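Andville College Basketball Transfer Register: Data Card

Maintained by the Cumine Centre for Sport Records
Data steward: Lăcrămioara Lungu
Technical contact: Adjoa Mensah

Summary

The Register records the movement of players between college basketball programmes, together with the season statistics each player brought with them. It was set up to give researchers, club analysts and student journalists a single table in which a player's last season at one programme can be read alongside the first season at the next. It covers the men's and women's game on equal terms. The current release holds 700 player records, of which 170 concern players who have changed programme more than once. 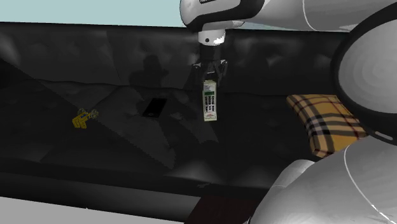

Issue 4

Scope

A player enters the Register when the receiving programme confirms the move in writing. Verbal commitments, reports in the press and posts on personal accounts are not sufficient. Where a player withdraws after confirmation, the record is kept and the status field is changed to "withdrawn". Walk-on players are included if they appeared in at least one official match for the programme they left.

The Register does not cover recruitment from secondary schools, moves into the professional game, or changes of coaching staff. Requests to add these have been considered and declined for the present release.

Contents of the files

players.csv – one row per player, with register number, position, height in centimetres and year of study.
moves.csv – one row per move, with the programme left, the programme joined, the date of confirmation and the status.
seasons.csv – one row per player per season, with matches played, minutes, points, rebounds, assists, turnovers and shooting figures.
programmes.csv – a lookup table of programme names, including former names.
notes.txt – remarks on individual records, in order of register number.

All files are encoded in UTF-8. Fields are separated by commas and dates are written year first. An empty field means that the figure was not published; a zero means that it was published as zero. Users are asked to keep this distinction when they import the tables, as several common spreadsheet programs will remove it without warning.

Sources and collection

Figures are taken from the official match sheets held by each programme and entered by hand at the Cumine Centre. A second member of staff then enters the same sheet without sight of the first entry, and the two are compared. Differences are settled by reference to the original sheet – never by taking an average. Where the sheet itself cannot be read, the field is left empty and a remark is added to notes.txt.

Averages are not stored. Points per match, assist rates and similar figures should be worked out from the totals, and a short script for this purpose is supplied in the tools folder.

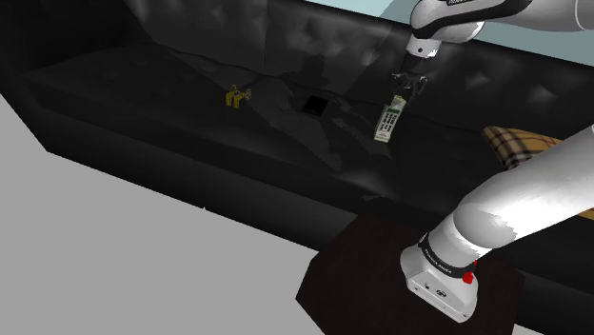
Andville, April 29, 2024

Changes in this release

The shooting figures for 400 season rows have been replaced. The earlier values had been copied from a summary sheet on which two-point and three-point attempts were added together, and they should not be used. Work based on the earlier release should be checked if it relies on the columns fg3_made or fg3_att.

The position field now accepts two values, separated by a slash, for players listed at both guard and forward. The order follows the programme's own roster. Programme names have been brought into line with the Srivastava list of college names, and the former spellings are retained in programmes.csv.

Known limitations

Minutes played are missing for many reserve players in the older seasons. Heights are those given by the programmes and have not been checked. Injury is not recorded in any form, so a season of few matches should not be read as a sign of poor form or of a disagreement with staff. Players who left the game altogether do not appear, and the Register is therefore unsuitable for estimating how many players leave a programme in a given year.

Personal data

The Register contains names and sporting records already published by the programmes. It does not contain dates of birth, contact details or academic results. A player may ask for a record to be corrected or for the name to be replaced by the register number alone. Such requests go to the data steward and are carried out at the next release.

Licence and citation

The tables may be used free of charge for teaching, research and reporting, provided that the Register is named and the issue number given. Commercial use, including use in betting products, requires written permission from the Centre. Mirror copies are held at Zultden, and the checksums there should match those supplied with the download. 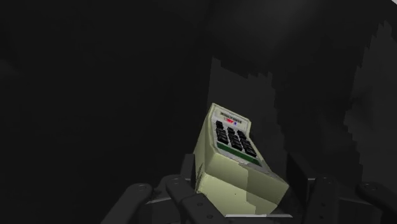
Cream-coloured keypad device with a light grey header panel.

Corrections

Corrections should state the register number, the file, the column and the proposed value, with a copy of the match sheet where one is available. The next release is planned for October.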